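Skallska Slotted Worktable

Product no. 539
Category: Workshop Furniture / Computer Service

The Skallska worktable is intended for repair rooms, school workshops and service counters where desktop computers are opened, inspected and fitted with parts. The top is made of parallel aluminum bars with narrow gaps between them. Clamps, stops and small fixtures may be fastened at any point along a slot and moved without drilling.

A full-size tower may be laid on its side with the panel removed, leaving the processor socket, memory slots and drive bays open to work from above. 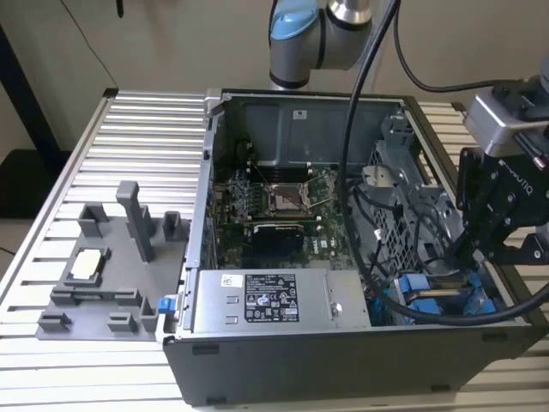

The table is supplied with 2 end stops and a bag of 50 slot nuts. Legs are ordered separately and are available in fixed or adjustable height. Assembly takes some 50 minutes - a hex key is included.

The surface should be cleaned with a dry brush and then a soft cloth. Small screws can fall into the slots, and a parts tray (product no. 462) is recommended for daily service work.

Orders placed before the end of June are delivered by Timmermans. Questions about bulk orders and school accounts should be addressed to İlker Kocabaş, Sales Office.

Page updated 2020-05-30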